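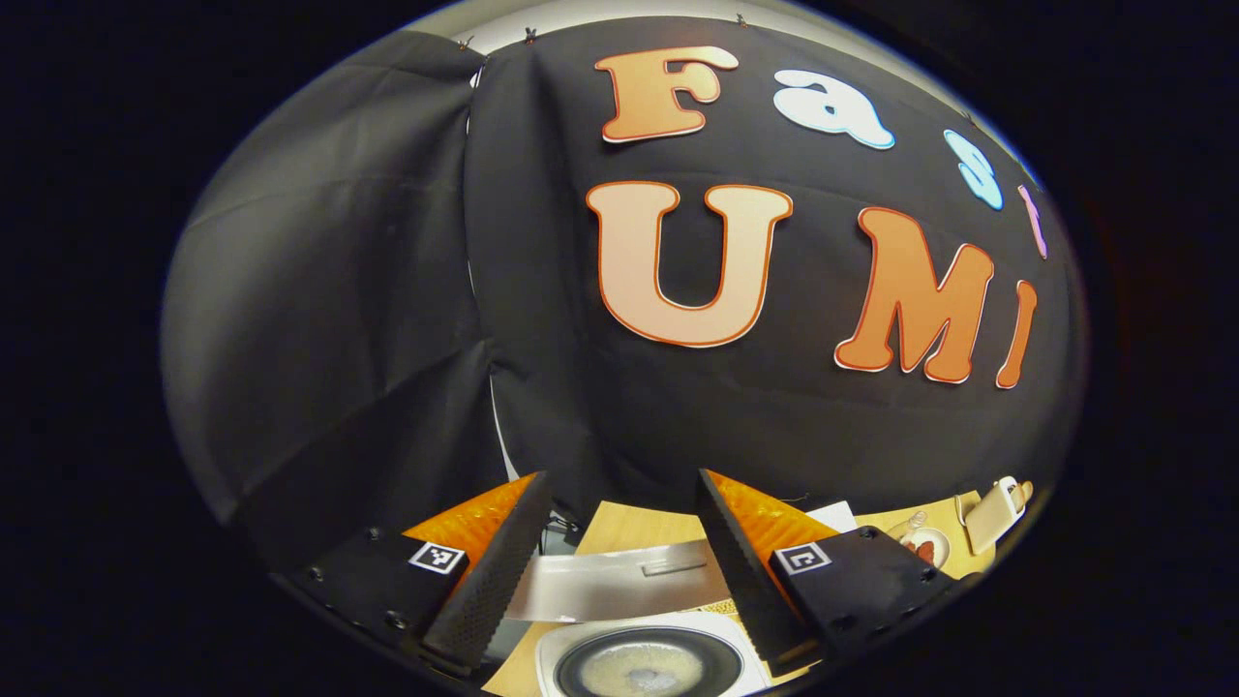
Hand-held gripper over the bench, cloth and lettering behind.

Open liquids near a hand-held gripper: is there a rule?
Posted 20 Jun 2024 in Lidard Makers Help

We record demos with a hand-held gripper and I've been told to write our bench rules. Mine run to 17 lines, 6 of them about cups. Do drinks and open dishes belong on the same table as the work? And do the finger markers need checking every session, or am I inventing chores?

Fourie
If the liquid is part of the task, it stays, on a tray. If it's your coffee, it goes to another table. Wipe the markers before each session and look for lifted corners. A smudged marker can spoil a whole afternoon of recordings, and you'll find out at home time. Keep cables out of the hand's path and write down who checked. Then cut your rules to one page. Ours hit 135 lines once and were admired by all and read by none.

Firkley
no rule that i know of. we just use common sense

Iltix
Firkley's common sense has cost my shop 2 keyboards. Agree with Fourie, plus check the screws on the finger mounts and keep a towel handy.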